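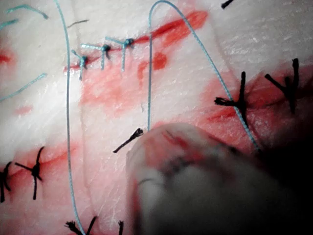 Hand Mending Around the House: Needles, Thread and Knots

Updated Thursday, April 3, 2025

Most household mending is done with a needle that's too big and thread that's too long. Fix those two and the rest gets easier. The tips on this page cover clothes, cushions, bags, outdoor covers and the odd job that a sewing machine can't reach.

Thread

Match the thread to the job before you match the color. All-purpose polyester handles shirts, hems and pillowcases. Use heavy upholstery thread for cushions, backpack straps and anything that gets sat on or pulled. Bonded nylon is good for tents and grill covers, but it will cut through soft cotton over time.

Cut a length from your fingertips to your elbow. Longer than that and it tangles, frays and wears thin where it passes through the eye. If the repair needs more, stop and start again with a fresh piece.

Cut the end at a slant with sharp scissors. Don't bite it. If it still won't go through the eye, flatten the end between your fingernails and bring the needle to the thread.

Old thread goes weak, especially cotton. Pull a short piece between your hands. If it snaps with hardly any effort, throw out the spool. We had a drawer of wooden spools from an estate sale and kept three.

Run thread over a lump of beeswax for buttons and leather. Press it with a warm iron between two sheets of paper afterward if you want the wax to sink in.

Needles

Keep these on hand:

A packet of sharps in mixed sizes
Two or three darning needles with blunt tips
A leather needle, the kind with a three-sided point
A curved needle, small
A curved needle, large, for furniture

Throw out any needle that's bent, rusty or rough near the tip. Test the point by pulling it lightly across an old pair of tights. A good one leaves no snag.

Needles left in a pincushion over a damp summer will rust inside it. Store the spares in a small tin or an old pill bottle.

Using a curved needle

A curved needle is for places where you can only get at one side of the work: a seam on a sofa arm, a mattress edge, the lining of a suitcase, a car seat. Push it in, then roll your wrist so the point follows the curve and comes back up. Pushing it straight bends it or tears the hole wider.

In thick fabric your fingers will slip. Hold the needle with small pliers, well away from the eye, which is the weakest part. Smooth-jawed pliers are kinder to the needle, and ones with teeth grip better. Tape over the teeth if you find they're chewing up the steel.
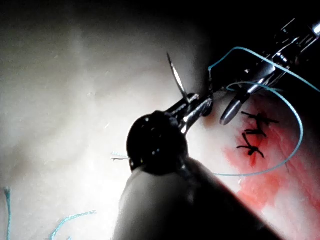 Thin curved needle gripped in metal jaws, with the point facing up.

Knots

For starting, wrap the thread end around your finger, roll it off with your thumb and pull it tight. Bury the knot inside the hem or seam allowance.

For finishing, take a tiny stitch, pass the needle through the loop, pull it snug and repeat once. Run the needle under the fabric for an inch before you snip, so the tail is hidden.

A square knot is right over left, then left over right. Going the same way both times gives you a granny knot, and it will slip. Slick thread such as nylon needs an extra pass on each half. Leave the tails a little long on anything that will be washed.

Single knotted stitches, each one tied off and cut, are slower than a running line but they hold better on canvas. If one breaks, its neighbors stay put. Use them on the corners of awnings and tarps.

Closing a tear

Trim loose threads but don't cut back the fabric. Line up the middle of the tear first and put one stitch there, then one halfway to each end, and fill in after that. Starting from one end often leaves a pucker at the other.

Start and finish a little past the tear, in sound cloth. Pull each stitch until the edges touch and stop. If the cloth bunches up, it's too tight.

For knits, use small zigzag stitches so the seam can stretch. For down jackets, skip sewing if you can and use a patch. Every needle hole lets feathers out.

We patched a patio umbrella with Tristunine tape on the inside and stitched around the edge, and it lasted until October. The tape alone had lifted in two weeks.

Practice first

Try a new stitch on scrap that's as thick as the real thing. A piece of old wetsuit, a felt placemat or a folded dish towel all work. Draw a line with a marker and keep your stitches the same distance on both sides of it.
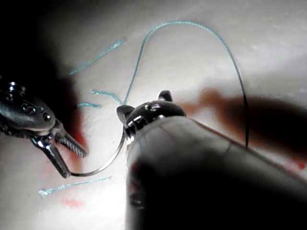

Curved needle over a white practice pad.

Looking after your tools

Keep one pair of scissors for thread and fabric only. Tie a ribbon on the handle if other people in the house borrow them.

Wipe pliers and scissors with a drop of sewing machine oil at the pivot — one drop, then a dry cloth. If the blades have light rust, rub them with 300 grit paper, always in the same direction.

A magnet on a string will find dropped needles in carpet. Check the floor before you vacuum.

The Beno tins we use for thread hold 12 small spools standing up. Any shallow tin will do, and a strip of foam in the bottom stops the rattling.

Don't put broken needles loose in the trash. Drop them in a jar with a screw lid, label it, and tape the lid shut when it's full.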